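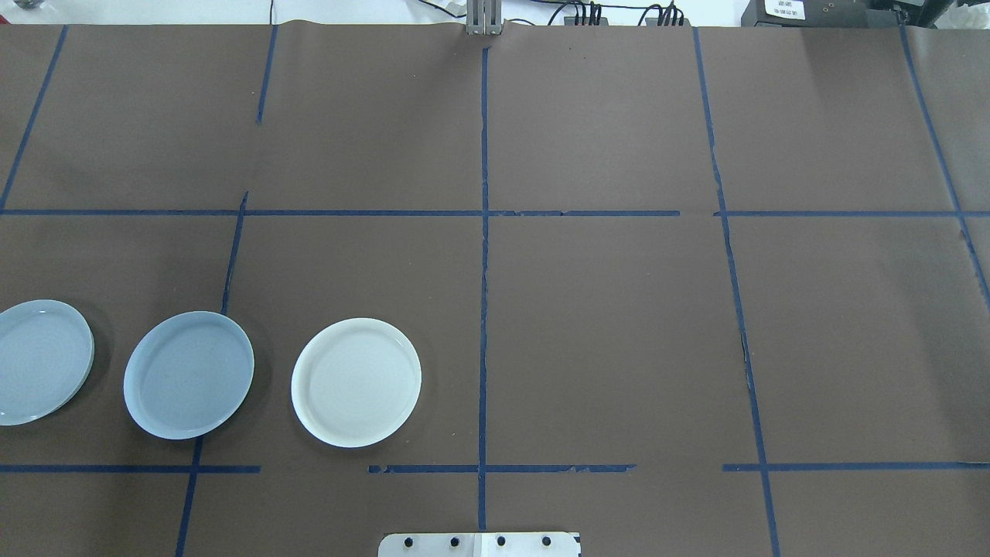
By the Tanell Clubs Page | February | Filed under: Student Projects

I got to the Skorkico robotics club at the wrong end of the hall, walked through somebody's choir practice, and showed up with my notebook upside down. Darcy Paewai waved me over anyway. She coaches the club after school and she talks fast, so what follows is the part I managed to write down.

This term's project is called Drurkier, after the street the old club room was on. The job is setting a table. Well, the kids call it setting a table. Right now it's plates, and getting a plate from one square of a taped grid to another is keeping them plenty busy!

"Everybody comes in wanting to do the big stuff," Darcy told me. "They want it to cook. I say great, pick up that plate for me first. Then I go get a coffee."

I asked why plates and why not blocks, which is what I remember from my own school days (we had one motor and it smelled). She laughed at me. "A block has sides. You grab a side. A plate is all edge, and it's low, and if you come in a little too high you get air. If you come in too low you're pushing on the table."

The rules are simple enough that I followed them the first time. A team gets 30 points for a clean move and loses some for a plate that lands on the tape. The best score so far is 184, held by a team of 3 who named themselves Sin, after the button on the calculator, and who would like everyone to know that's where it came from.
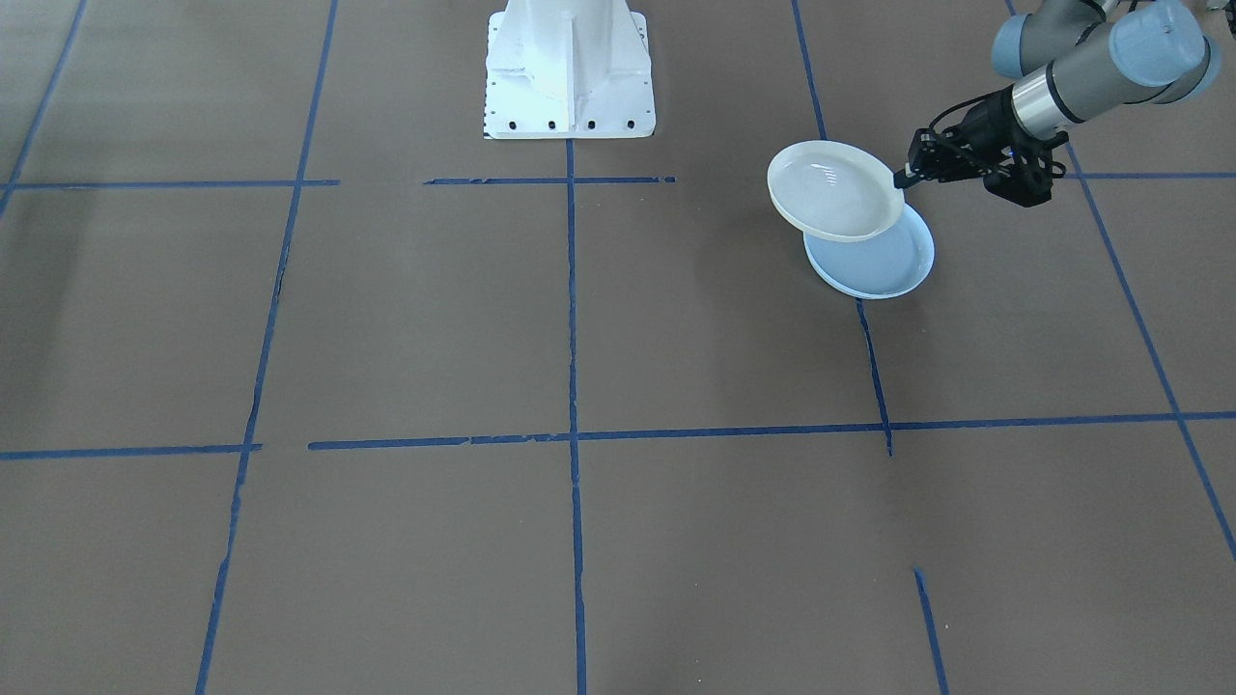 I'm a terrible dishwasher, and I went in thinking that made me an expert on dropping plates, so I asked Darcy what a bad grip looks like. "Ask me what a good one looks like, it's shorter," she said. Her team leads want the fingers on the rim and nowhere else. With the white plate tipped up steeply in the gripper and its edge touching the light blue one underneath, I could see what she was fussing over - there's very little room down there for a mistake. "Two plates that close, that's where they learn to slow down," she said. "You can't tell a ninth grader to slow down. The plate can."

She's less strict about the tape. The kids laid it themselves, and the lines lean and have ragged spots and gaps all over. I asked if that bothered her. "It bothered me for two days! Then one of the girls said a real kitchen isn't square either, and I had to go sit down with that one."

We got onto who joins. Darcy doesn't do tryouts, and she won't assign anyone to be "the coder" for the whole term. Everybody writes some of the program, everybody keeps the log, everybody has to stand up and explain a run that went badly. That last part is the one the kids complain about most, and it's also what she hears about from former members. "They come back and say, I had to do that at work and I was fine."
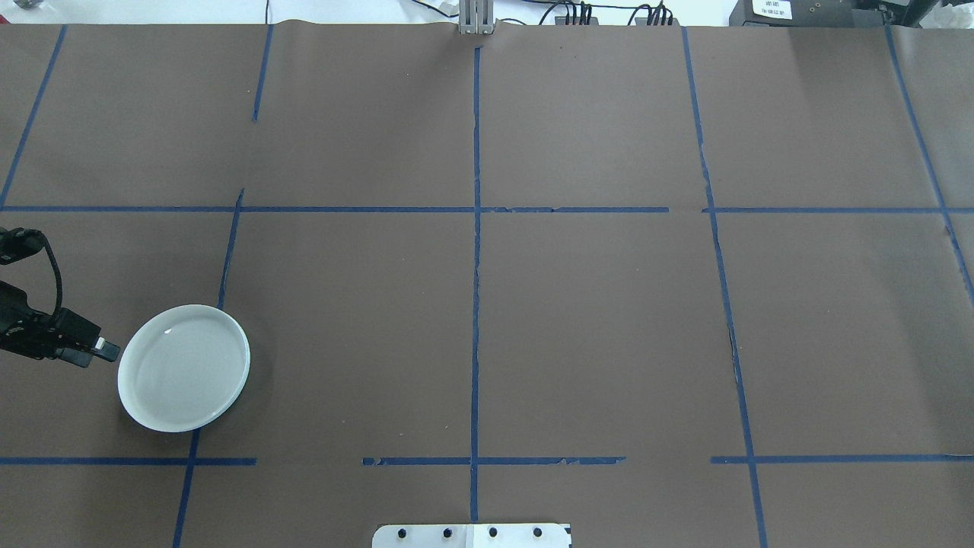 Lining up on the white dish, Drurkier project, Skorkico robotics club.

Before I left I asked what's next, and she pulled a face and said cups. Cups have handles, handles point in whatever direction they like, and the club has already had one long argument over whether a handle should face left or right. Darcy is staying out of it. She did tell me she's left-handed, though, and that she's expecting the right answer by spring.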